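Plalness マグカップ レッド

カテゴリー:キッチン・食卓 > カップ・マグ
ブランド:Plalness
取扱い:Lambert オンラインストア
在庫:あり

Plalness のマグカップは、毎日のコーヒーや紅茶のための陶器のマグです。外側は深みのあるれんが色に近い赤、内側は白い釉薬で仕上げています。外側はつやを抑えたサテン調、内側はつやのある仕上げで、同じ白でも食器棚の白い皿より少し明るく見えます。飲み口には細い白の縁が出ます。

形は口のほうがわずかに狭く、下に向かってふくらむ丸みのある胴です。重心が低めで、机に置いたときに安定します。持ち手はC字型で、本体と同じ赤の釉薬をかけてあります。下の付け根が底に近い位置にあるため、指を入れる部分が縦に長く、大きな手でも窮屈になりにくい形です。

デザインは Marcela Mikuš。Drollthorpe の工房で試作を重ね、持ち手の位置は最後まで調整しました。最初の試作では持ち手がもっと上に付いていましたが、満量にしたときに手首に重さがかかるため、現在の位置まで下げています。

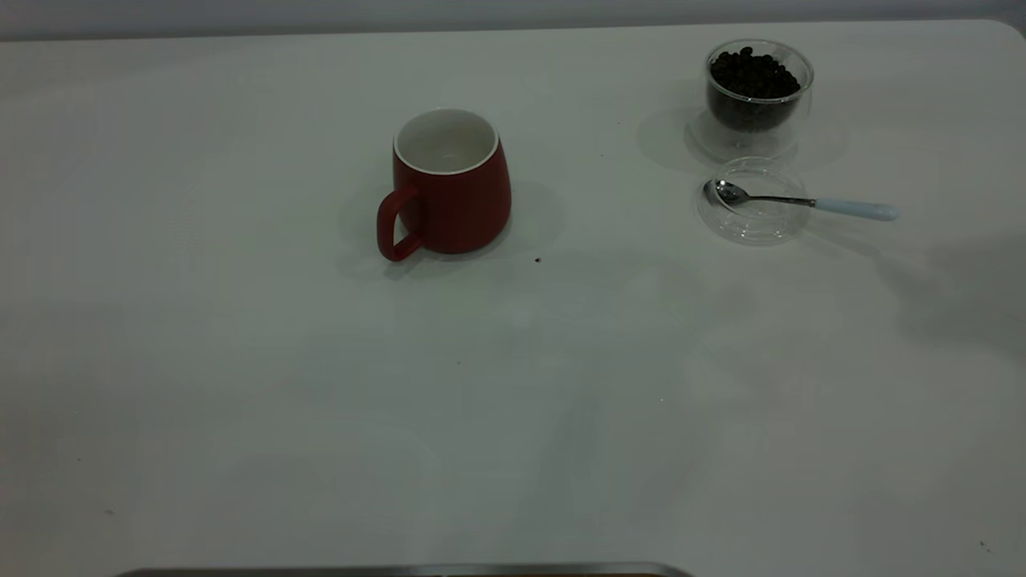 赤の色味は焼成のたびに少しずつ変わります。窯の中で置かれた場所によって、茶色に寄るもの、明るめに出るものがあります。複数個をご注文の場合、できるだけ近い色のものを選んで発送しますが、完全に同じ色にそろえることはできません。色の指定もお受けしていません。

お手入れについて
普段は中性洗剤とやわらかいスポンジで洗ってください。サテン調の面は金属たわしやクレンザーで擦ると、そこだけつやが出て跡になります。内側にコーヒーや紅茶の色が付いたときは、酸素系漂白剤をぬるま湯に溶かして浸け置きし、よくすすいでください。塩素系漂白剤は使わないでください。

食器洗い乾燥機は使用できます。ほかの食器とぶつからないように並べてください。電子レンジは温め直し程度であれば使用できますが、加熱後は持ち手も熱くなることがあります。オーブン、直火、IHヒーターには使用できません。冷凍庫から出してすぐに熱湯を注ぐなど、急な温度変化も避けてください。

底の高台には釉薬がかかっていません。出荷前に磨いていますが、傷の付きやすい天板や塗装面で使う場合はコースターを敷いてください。洗ったあとは高台に水分が残りやすいので、伏せて乾かしてからしまうことをおすすめします。重ねて収納する形ではありません。

個体差について
小さな黒点、ピンホール、釉薬の濃淡、縁の白い部分の幅の違いは、製法上どうしても出るものです。使用に問題のない範囲のものは良品として出荷しています。ひび、欠け、がたつきのあるものは検品で除いていますが、万一お手元に届いた場合は交換します。

ご注文と配送
1個から購入できます。一度のご注文は6個までです。それ以上の数が必要な場合は、お問い合わせフォームからご相談ください。ご注文の確定後、3営業日以内に発送します。1個ずつ紙の箱に入れてお送りします。

価格は1個2,000円(税込)、送料は別です。贈り物用の包装は有料で、2個まとめて一つの箱に入れることもできます。包装をご希望の方は、カート画面の備考欄に個数と包み方をご記入ください。

交換は、到着時の破損または検品漏れの場合に限ります。商品の状態がわかる写真と注文番号を添えてご連絡ください。色味の違いを理由とする返品はお受けできません。

よく一緒に購入されている商品
Vornura コースター
Vornura 計量スプーン(コーヒー用)
Plalness デザートプレート

仕様
品名:マグカップ レッド
素材:陶器
外側:赤(サテン調)
内側:白(つやあり)
食器洗い乾燥機:可
電子レンジ:可(温め直し程度)
オーブン・直火・IH:不可
付属品:取扱説明書

白とグレーは現在製作中で、4月に入荷の予定です。入荷のお知らせをご希望の方は、各色の商品ページからメールアドレスをご登録ください。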